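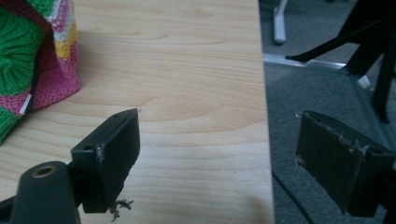

I live up the hill from the river, and from my kitchen I can see the lock at Ciltthorpe. When I moved here I did not know one word about inland shipping. In my first language we have a single word for every boat that carries something, so for a long time I called everything "ship", and people were patient with me. Now I know a towboat from a tug, and I know that a towboat, in spite of the name, pushes.

The lock was closed for most of June. The lower gate had a problem with its hinge, and the notice said the repair would take 20 days. Before the closing I did not think about the barges very much, they were like weather for me. When they stopped, the evenings became so quiet that I could not sleep well. I missed the low sound of the engines, and the voice from the loudspeaker which I never understood.

During this time I began to walk down to the grain terminal, the one that belongs to Plimmont, to see what was happening there. Almost nothing was happening. The conveyor over the water stood still, and three empty barges were tied at the wall, very high out of the river, so that one could see the rust line where the water usually comes. The trucks continued to arrive for some days and then they also stopped. A paper on the gate told the drivers to go to Grutard, which has a rail loading place, 120 miles by road.

I asked in the terminal office why they do not simply send everything by train. The man there was polite and drew me a small calculation on the back of a weighing ticket. The farmer pays for the longer road, then for the rail car, and the rail cars are already promised to other people before the harvest. He did not complain. He only turned the ticket around so that I could read it, and I still have it.
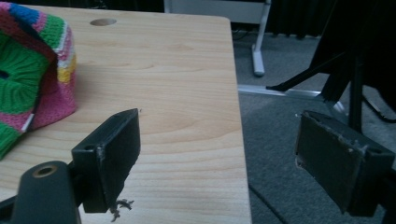

Austra Dzene wrote to me after my last post that I was too romantic about the river and that I should look at the price of corn on both sides of the lock before I write again about quiet evenings. She was right, and I looked. In the second week of the closing, the price which the elevator above the lock offered was lower than the one below it, and the difference stayed until the gate was working again. For a person who buys corn only in a can this is small. For a farm which must pay the bank in summer it is not small at all.

I also learned what a "tow" is. It is the whole group of barges tied together, and it can be much longer than the chamber of the lock. Then they must divide it, bring the first part through, wait, and bring the second part, and after this tie all of it together with steel cables. The men do this by hand, also at 3 in the morning, also in rain. I had seen the lights many times and thought it was some kind of repair.

When the lock opened again I went down with a thermos. The first boat was the Rivadeneira, coming up with empty barges, and behind her I could see two more waiting at the bend. The whole thing took most of the morning. A boy beside me wrote down the number of each barge in a school notebook, and he was very angry when he missed one. I saw only one number well, 756, because it was painted fresh and white. I told it to him, but he had it already.

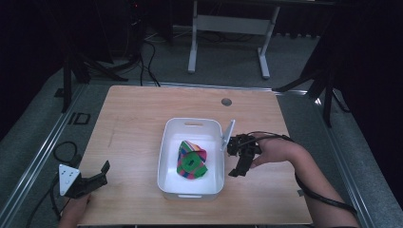 A reader who did not leave a name asks if the lock will be closed again next year, and if it is true that the upper gate is the same age as the lower one. About the age, yes, it says so on the metal plate near the stairs. About next year I do not know. The terminal office does not know either, I asked them. They have heard that the upper hinge will be inspected in winter, when there is less traffic, and they would like very much to have the date early - the rail cars must be ordered long before.

I will go on walking there. If I hear the date, I will put it on this page.

Last updated: June

Contact me | Copyright, all texts by the author | Back to top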